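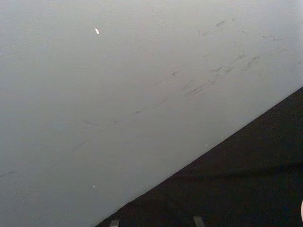 Scuffs and smudges on a pale grey surface.

Thursday, September 9, 2021

Hello again, you lovely lot. The kettle's on, the dog is asleep on my foot and I've got a fair bit of telly and music gossip to get through, so let's start with the big one.

Rami Kassab is leaving Trundby. I know! I've had messages coming in since the episode went out, most of them in capitals, and my sister rang me before the credits had finished. If you're behind and you were saving it for the weekend, skip down to the bit about the podcast and come back later.

For everyone still here: he's played Dominic the vet for 113 episodes, and I've watched every one of them, including the run where the whole town got amnesia from the bore water. I didn't think they'd write him out on a ferry. No funeral, no explosion, just Dominic with his one suitcase and that awful green scarf, waving at a woman he'd only met in April. I cried anyway (I'd had a glass of wine, but still).

Rami did a long chat on the Skesitden podcast a couple of days after and he was so open about it. He said he'd asked to go last year and the producers talked him into one more season. He was missing his kids' bedtimes, he was driving home in the dark five nights a week, and he'd started getting grumpy with people he really liked. His favourite co-star was the goat, which I think we'd all guessed. He also said his mum found out from the script, which he'd left on her kitchen bench, and she didn't speak to him until dessert.

The part that got me was when he talked about his stutter as a boy, and how a drama teacher let him do his lines as a song until he could say them plain. I've followed this man for years and I'd never heard that story. The host went quiet and let him talk, and I wish more of them would do that. It goes for an hour and a bit and you can skip the first 18 minutes, where they talk about golf.

Next up for him is a stage show called Vovato. He plays a lighthouse keeper and there's singing. I have no idea if he can sing! The scarf is apparently in his dressing room already for luck.

Now, Hendrik Steyn. A few of you asked whether the rumours about the band getting back together are true, and the answer is sort of. Tshabalala are doing one night, one, with the original line-up, and Hendrik says that's the lot. He told the local paper he hadn't picked up his bass in so long that he had to ask his daughter where it was. She'd been keeping jumpers on it.

I saw them when I was 22, in a pub with a sticky carpet and room for hardly anyone, and I reckon I lost half my hearing and one good earring. The new venue holds 389, so it won't be much roomier. Tickets went in the time it took me to find my card, and I'm still cross about it. If anyone has a spare and a forgiving nature, you know where I am. I'll bring slice.

Hendrik was also very sweet about the old falling-out with the drummer. He said they'd both been idiots, that neither of them could remember whose turn it was to apologise, and that they'd sorted it out over a barbecue where the sausages were burnt black. I'd have liked more detail, being nosy, but good on them.

Quick bits before I go. Thank you to everyone who wrote in about the theme song, and yes, it has changed, they've taken the whistling out and I want it back. The Trundby quiz sheet is going out with next month's letter because I ran out of puff with the harder questions. And somebody asked who's taking over the vet clinic. My money's on the ex-wife. She's been seen near a stethoscope two weeks running.

Write back and tell me your favourite Dominic moment. Mine's the calf in the church hall, and I'll be reading out the best of yours next time.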